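Report of a visit to the Skunness Animal Health Laboratory, 19 Mar 2019

The regional surveillance group was received at Skunness by Paraskevi Balaskas, head of diagnostics. The purpose of the visit was to see how samples from poultry holdings are handled between arrival and result, and to discuss closer working with the Karia field station.

**Sample reception**

Swabs and air filters reach the laboratory by courier twice a day. In February the reception desk logged 117 submissions, of which 54 came from backyard flocks. Each is given a number, checked against the vet's form and passed through a hatch to the containment side. Forms without a holding address remain the most common cause of delay.

**Testing**

Visitors viewed the containment rooms through the corridor windows. Screening for avian influenza is done by PCR, and any sample positive for H5 or H7 is sent on for typing the same day. The Mustonen extraction unit, installed last year, handles plates overnight – staff reported fewer repeat runs. Air sampling at the Bronard market continues, with 8 filters collected on each visit. Results are not yet used for formal reporting.

**Out-of-hours reporting**

Vets who suspect notifiable disease are asked to telephone and not to rely on email. The duty officer takes the details and calls the field station, which should have a team ready within 2 hours.

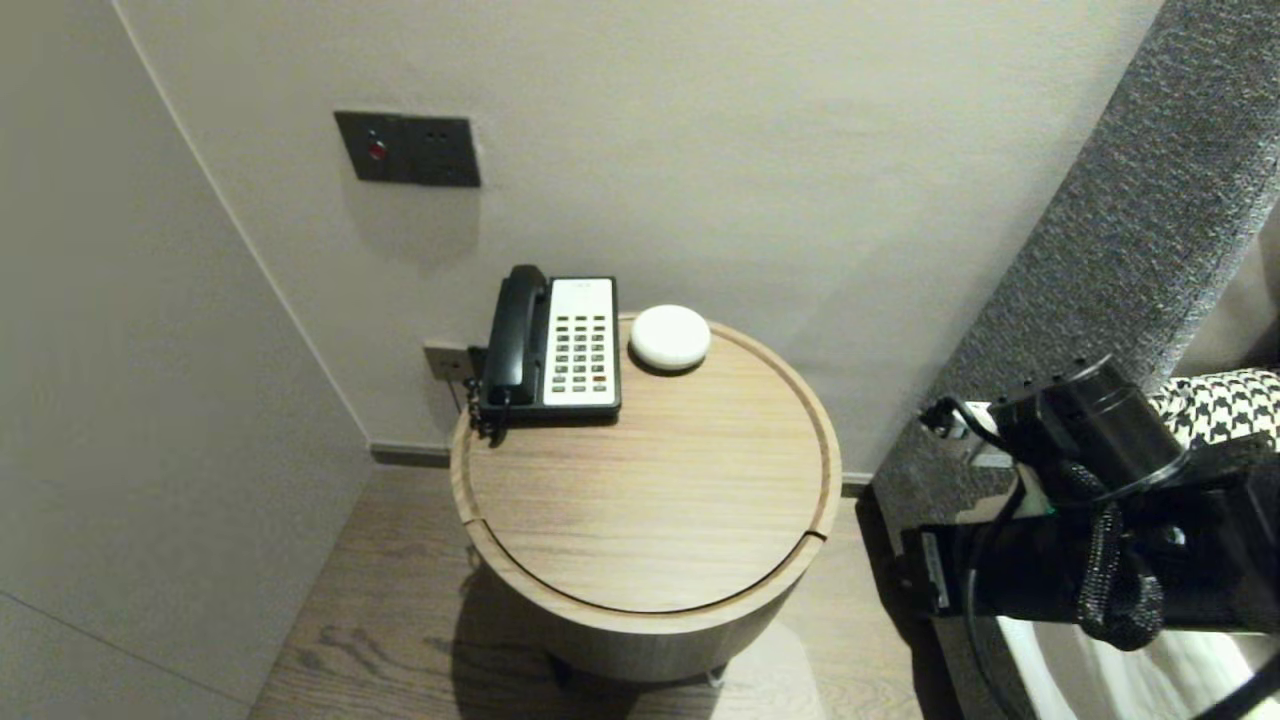
*Corded telephone on a round side table.*

**Points agreed**

Skunness will send Karia a shorter submission form for comment. The group asked for the market filter results to be shared quarterly, and Ms Balaskas will confirm the format in writing.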